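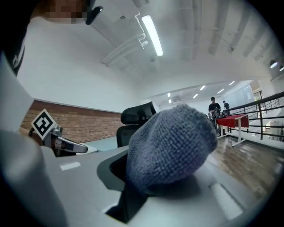

Hand-held gripper with knit cover fitted over the finger.

Flomstead Finger Cover, knit, part 424
Fits: Drorkora hand-held gripper
Sold in packs of 4

Safety notice: cover slip on packs shipped before November

Some covers from the earlier packs can work loose and slide down into the slot at the base of the finger. When this happens the fabric bunches between the finger and the housing. The finger then stops short of fully closed, or closes and does not open again when the handle is released.

We have 6 reports of this. In 2 of them the user pulled at the fabric with the handle still squeezed, and the finger snapped back and pinched a fingertip. Neither injury needed more than a bandage, but please read the steps below before clearing a jam.

Cause
The elastic in the hem was sewn too loose. It holds when new and stretches out with use and washing. Covers with a gray hem thread are affected. Covers with a white hem thread have the tighter elastic and can stay in service.

If the finger jams
Release the handle completely and set the gripper down on a table.
Keep your hands away from the linkage.
Ease the fabric out with blunt tweezers, working from the tip of the finger toward the slot. Do not use a blade.
Open and close the gripper slowly with nothing in it. If it still catches, take it out of use. Threads left in the slot can wear the pivot.

Daily check
Tug the hem before each session. If it slides with a light pull, throw the cover away. Tape and rubber bands are not a fix and will end up in the slot too.

Replacement
Gray-thread covers are replaced free, opened or unopened. Send a photo of the hem to the Dusville service desk with your shipping address. You don't need to return the old covers. If you bought through Nasr, contact them instead and they will ship from their own stock.

Care
Machine wash cold, air dry. Do not tumble dry. Fit only when fully dry.

Not for use with hot parts, sharp edges or solvents.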